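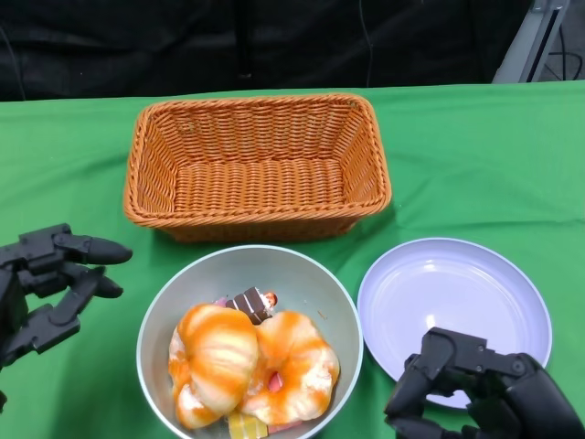

Materials and Table Layout

Our project looked at how a small bakery counter should be laid out when space is tight. The shop we planned for is called Rurkia, a made-up name for the class business unit at Rudville. We used toy food so the same pieces could be handled all through the term.

The table was covered with a green cloth. The woven basket went toward the back, long side facing forward, and a round metal bowl of toy croissants and cake pieces went in front of it. A round plate was kept to the right as the serving spot. Liên Đàm drew the floor plan and chose the basket.

The budget was 2,000 points and we spent 1,393. Most of that went to display items. We tried 4 layouts and kept 2 for the final comparison. 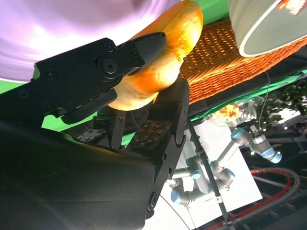 Figure 2. Bread roll, with the woven basket behind.

Bread and Cakes

Bread was planned for the basket and cakes for the plate. Long rolls take up more room than we expected on paper – our first plan, Cokgate, had the basket too close to the side of the counter. The second plan, Ayala, moved it back.
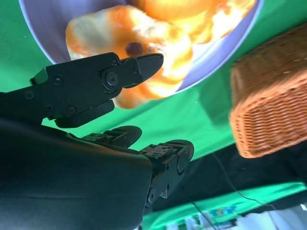 Plate size was the part we argued over most. A small plate saves counter space, but it limits what can be served on it. The orange and yellow piece is a good case, with one lobe of it out past the rim. For the final plan we wrote down a wider plate for anything with an uneven shape and left the small ones for cake slices. We did not have time to redraw Cokgate with the wider plate, so only the Ayala drawing shows it.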